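Game Audio Arranging, Week 3: Taking a Chiptune Loop Apart

Notes for the evening group, 18 June 2022

Okay, so last time we got as far as picking a tune and I let everybody go home happy. This week is the slow part, and I love the slow part, so bear with me. We're going to take one short loop from an old-style game and work out what is in it before we add a single string patch.

The tune is the harbor theme from Trulby. If you haven't played it, Trulby is a little platformer about a lighthouse keeper, and the harbor is where you end up every time you lose a life, which means you hear this loop a LOT. The file is in the shared folder as a plain MIDI export with 485 notes in it. That sounds like plenty until you notice how many of them are the bass line going back and forth between two pitches!

Start by muting everything except the lead. Sing it. I mean it, out loud, even if your roommate is home. Anything you can't sing after four listens is decoration, and you can drop it, move it or give it to a flute. In the harbor theme I get eight bars of real melody and then four bars of noodling that fill the gap before the loop point.

Next, the bass. Old sound chips gave the composer very few voices, so the bass line often does two jobs, root notes and rhythm. When you hand it to a cello section you have to decide which job it keeps. My advice is to write the root notes out by themselves first, as long whole notes, and put the bounce back in somewhere else (pizzicato violas are great for this).

Then there's the fast arpeggio in the middle. It's really a chord! The chip couldn't hold three notes on one voice, so it flicks between them fast enough that your ear glues them together. Write it as a block chord on paper, name the chord, and only then decide if you want it to ripple. Harp and marimba both like rippling. Horns don't.

Two arrangements to listen to before you start yours, both in the folder:

Batard, "Harbor at Low Tide." Solo piano, very free. The tempo sags in the second half and I think it's on purpose. Listen to how the left hand leaves the bass line out completely until bar 17.

Pereyra, "Lamp Room Suite," second movement. Full strings and a clarinet. Here the noodling from the end of the loop turns into the opening, and the real melody doesn't show up for almost a minute. I was annoyed by this in May and now it's my favorite thing on the album.

A word about the loop point. In the game the tune never ends, so it never had to. Your arrangement does. You've got a few choices - fade it, stop on the last chord before the repeat, or write a proper ending of your own. Please don't fade it. I've heard so many fades.

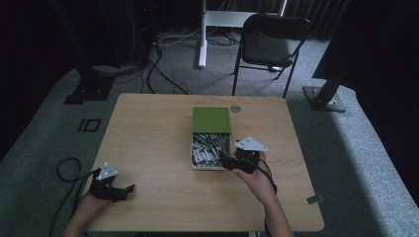 If you do write an ending, steal from the tune. Take the first three notes of the melody, slow them way down, and see what chord wants to sit underneath. In Trulby those notes are D, A, G, and there's a lovely G major chord with the A left hanging on top for as long as your players can stand it.

For the software people, Starker is fine for all of this and the free version will open the MIDI export. Watch the import settings, though. It likes to quantize on the way in, and you'll lose the tiny push on the second beat that makes the tune feel like a boat. Turn that off first, then import.

For next time: a one-page sketch, melody and bass only, with chord names over the top. No full scores yet. Mark the spot where you think the singing part stops and the noodling begins, and bring a pencil, as we'll be swapping sketches and arguing about that bar line.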